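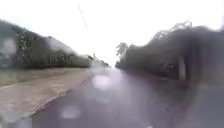 The Long Way to Fillach

1. Sirstead

My aunt left me a clock, which sounds nicer than it was. The clock was the size of a fourth grader and it lived in Fillach, and I lived in Sirstead, and the man who was clearing out her house called me on a Tuesday night and said he could hold it until noon the next day and then it was going in the truck with everything else.

"It's a big clock," he said.

"I remember it," I said.

"No, I mean it's big. Bring blankets."

So I brought blankets. I brought my sleeping bag too, and a shower curtain, and all the bungee cords I own, most of which have lost their hooks. I also brought Everaldo Coutinho, who was my neighbor back then and had only come over to return a casserole dish. He was standing on my porch in his slippers at six in the morning and I said, do you want to go get a clock, and he looked at the sky for a while and said he'd need shoes.

You have to understand that I hadn't spoken to my aunt in 17 years. It wasn't a real fight. She had told me at a wedding that I laughed too loud, and I'd said something about her hat, and each of us went home and waited for the other one to call. I kept meaning to. I'd see a card in the drugstore and think, oh, Lefèvre would like that (everybody called her by her last name, even her own sister, even the priest), and then I'd put it back and buy gum.

Then it was too late for cards, and I had a clock.

We took the old road and skipped the highway. That was my idea, and I'll own it. It runs dead straight for most of the way, and my aunt always took it when I was little, driving right down the middle with her elbow out the window and telling me which of the neighbors had been to jail. I wanted to see if I still knew the names. I got as far as the man who stole the geese, and after that I was just making them up, and Everaldo was nodding along to all of it, very serious, like he might need it later!

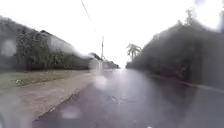

It was raining by then, the fat lazy kind, and my wipers do this thing where they only go one way with any conviction. Everaldo asked if I was sad. I said I didn't know. He said that was fine, he'd brought crackers.

"Is it worth anything, the clock?" he asked, after he'd eaten most of them.

I told him my aunt used to say it was worth $700, but she also used to say she'd once danced with a senator, so who knows. What I remembered was the noise. It had this deep, grumpy tick, and when it struck the hour you felt it in your teeth. I slept on the couch under it every summer until I was twelve. The first night I'd lie there hating it, and by the third night I couldn't have told you it was there, and then I'd go home to my own bed and be awake until all hours with the quiet.

I was telling him this, and waving my hand around the way I do, when the car made a sound like somebody dropping a drawer of spoons. Then it rolled along very politely for a bit and stopped.

We sat there. The rain came down on the roof. I turned the key and got nothing, and then I turned it again because that's what you do, and then I laid my head on the steering wheel and found out that yes, I was sad. I was very sad, and I was loud about it, too, she'd have had something to say. Everaldo gave me the napkin the crackers had been wrapped in. It was full of crumbs and I got them all over my face.

It was past nine. The man with the truck had said noon, and he hadn't sounded like a man who said noon and meant one-thirty. My phone had the tiniest bit of signal if I held it up against the visor, so I called the only number I had out that way, which was the feed store in Cidcombe. I knew it by heart from when my aunt used to send me to order her chicken scratch. I couldn't believe it still rang.
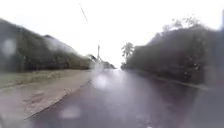

Cidcombe Feed, said a woman, and if this was about the salt blocks, they were coming Friday. I said it was about a car. I said I was Lefèvre's niece, and I was stuck on the old road, and I had to get to Fillach by noon for a clock. It went so quiet that I thought I'd lost her.

Then she said, "Are you the loud one?"

I said I guessed I was.

"She said you had the best laugh in the family," the woman told me. "She said it came through walls. Stay put, hon, I'm sending Wendell."

I'd like to say I answered her in some decent way. What I did was hang up on her by accident with my chin. Everaldo wanted to know what she'd said, and I told him, and he thought it over, and then he said, "It does come through walls," and he lives on the other side of one, so I suppose he'd know.

Wendell turned up in a flatbed with a dog in the front seat. He didn't ask us a single thing. He hooked up my car, moved the dog over, and drove the two of us to Fillach with our knees up around our ears, and the dog sat on Everaldo and the crackers were gone before we'd picked up any speed.

We got there at twenty to twelve. The clock was standing on the front porch all by itself with its door hanging open, and it looked smaller than I remembered and also much, much heavier, and both of those were right. It took all of us plus the truck man to lift it. I used every blanket. I used the shower curtain. Wendell had proper straps with hooks on both ends and he was kind enough not to say anything about my bungees.

Inside the clock, down at the bottom where the weights hang, somebody had tucked a drugstore bag. I didn't open it there. I put it inside my coat and told the truck man thank you, and I told the porch goodbye, which embarrassed everyone a little. 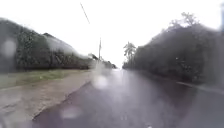
2. Home

There were 4 cards in the bag. One had a duck on it, one had a sailboat, and the other two were the same card exactly, some roses, like she'd bought it and forgotten and bought it again. She hadn't written in any of them. My name was on the envelopes, though, in that pointy handwriting, and on one she'd even gotten as far as a stamp.

I read the insides anyway, the printed part. Thinking of you. Hope your day is ducky.

The car needed a new something, I forget what, and Wendell's cousin put it in for less than he should have. The clock went against my kitchen wall, the one I share with Everaldo. I did ask him first. He said he was a heavy sleeper, and then it struck eleven that first night and I heard him yell, just the once, and then I heard him laughing, and I started too, in my robe, with my hand on the side of that big ugly thing so I could feel it hum.

It runs a bit slow. I could have somebody look at it. In the morning I took the duck card over next door with the casserole dish, which I'd filled up again, and he wanted to know if the clock did that every hour, and I said no, no, it does the half hours too.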